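Pronura-data mailing list
Subject: Re: How many episodes for each task, and what to do with the bad ones?

On 12/10/2024 a list member wrote:

> Hello all,
>
> we are starting to collect demonstrations for our own arm with the
> Sakix recorder and I have read the Pronura guide two times. I still
> have some questions.
>
> 1. The guide says 2,000 episodes for a general pick and place set.
> Is it for one object, or for all objects together?
>
> 2. Do you keep the episodes where the operator misses the grasp and
> tries again? Our first operator deletes them, the second one keeps
> them, so now we have a mix.
>
> 3. How often do you change the layout of the table? We change it
> after each episode but it takes more time than the episode itself.
>
> 4. What kind of cloth do you use? Our table is white and shiny and
> the side camera does not like it.
>
> Thank you in advance for any experience.

Hello,

I answer from our side, at the Temanach lab. We are a small group and our way is not the only one, so please compare with the others here before you decide. I will follow your numbers.

1. It is for all objects together. I had the same doubt when I read that page, and I think the sentence should be rewritten. In our last set we had 44 objects, most of them toy food and kitchen things, and we did not try to give each one the same number of episodes. Round and easy objects need less. The objects which can be taken in several ways, for example a pan with a long handle, need more, as the operators do not agree where to grasp. I would begin with a small part, train on it, look at the failures, and only after this plan the rest. We planned everything in January on a big sheet and by spring the sheet was useless.

2. We keep them, but we mark them. In Sakix you can add a label to the episode after the recording, and we use "clean", "retry" and "broken". "Retry" means that the first grasp missed and the operator corrected it in the same episode. These are good examples for the policy, in my opinion even better than the clean ones, if there are not too many of them. "Broken" is for the arm stopping by itself, a camera losing the stream, a person reaching into the table, and similar. Those go out of the training set, but we do not delete the files.

For your mix, I am afraid that somebody has to watch again the episodes of the second operator and put the labels by hand. We had 133 of such unlabelled episodes after a change of operator, and it was one long afternoon with two people and a lot of tea. The ones from your first operator are lost, so I would simply write this in the readme of the set. Whoever trains on it later will want to know that half of the data contains no retries.

3. Not after every episode. We do a full change of the layout at the start of each block, and inside the block we only move the object which was picked, plus one or two of its neighbours. The operator puts the object back himself with the arm, at some other place, and this is recorded too as a separate episode in the reverse direction. So the reset is not lost time. It was the best change we have made this year.

A few more things about the layout which are not in the guide:

- Let a different person arrange the objects and drive the arm. When it was the same person, our objects were always standing with a comfortable distance between them, and the policy learnt to expect this distance.
- Lay things down on their side sometimes. A mushroom on its side and a mushroom on its foot are two different tasks for the fingers.
- Leave some part of the cloth free, so there is a place to put down.
- Do not correct the wrinkles.

4. We use a dark woven cloth without pattern. Please check the colour in both cameras before you buy the big piece: to the eye ours is black, but near the wrist camera it can look more like dark grey with small light points. For us it makes no harm. The shiny objects are a bigger problem than the cloth. With a strong lamp, glossy plastic becomes nearly white on the side of the light, and then the edge of the object is hard to find. We tried to turn down the exposure and then the black fingers disappeared into the background, so we went back. If someone on the list has solved this with a diffuser, I would be grateful for the type and the distance.

One question from me at the end. You write that you have your own arm. Do you record the joint positions or the position of the gripper, or both? We record both since version 2 of the Osagie driver, but the time stamps of the gripper position come a little late, and I do not know if the reason is the driver or our computer. When I plot the closing of the fingers against the wrist video, the fingers close in the video first. The delay is not constant, so I cannot just shift the data. I can send the plot to anybody who wants to look at it.

I will also write a correction for point 1 and send it to the person who maintains the guide, if there are no objections here until the end of next week.

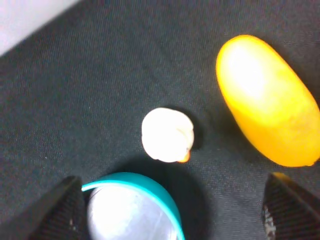
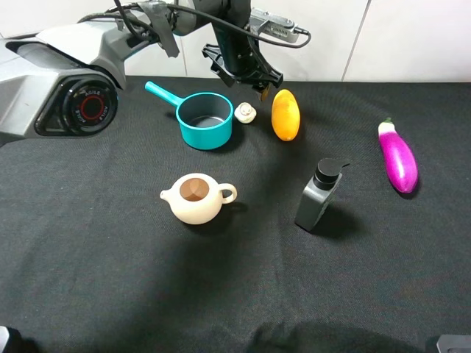

Temanach table, objects on the dark cloth. First the wrist camera, then the side camera.

Best regards from Temanach

_______________________________________________
Pronura-data mailing list
Please cut the quoted text to the part which you answer.
Attachments over the size limit are held for the moderator.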